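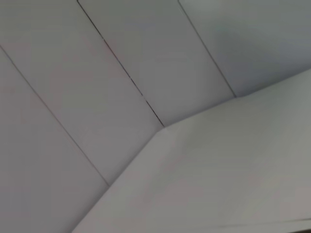 Flukum garment-folding kit: assessment before purchase

Posted by Tsoukalas, Mon 20 August

Our organisation is considering the Flukum two-arm folding kit for the sorting centre at Godonholm. The quoted price is $2000 per station, with arms, grippers and wrist camera included. Comments are invited from members who have operated the kit under ordinary conditions.

destlow_ops wrote:
We have run three stations since December. T-shirts are handled to an acceptable standard. The supplier's default programme takes one corner low on the left and brings the flap across from the right.

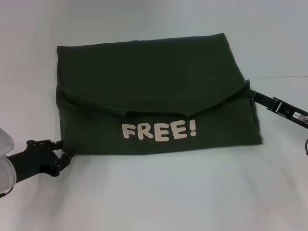 Dark colours required a separate calibration, for which we were charged a further $1000. I would ask that this be itemised in any quotation.

ridgeline44 wrote:
I must disagree with the word "acceptable". In our trial the sleeves were frequently left outside the fold, and staff refolded the garments by hand. The kit is not ready for a production floor.

destlow_ops wrote:
With respect, the trial programme differs from the licensed one. Sleeves have not been a difficulty at our centre. Hooded garments remain unsupported.

Tsoukalas wrote:
Both replies are noted. The calibration charge does not appear in our quotation and will be queried with the supplier.

Comments (2)

millpond: Does the service agreement cover replacement fingertips?

ridgeline44: Ours did not. Labour was also excluded.

Contact the moderators | Copyright Godonholm Automation Forum | Back to top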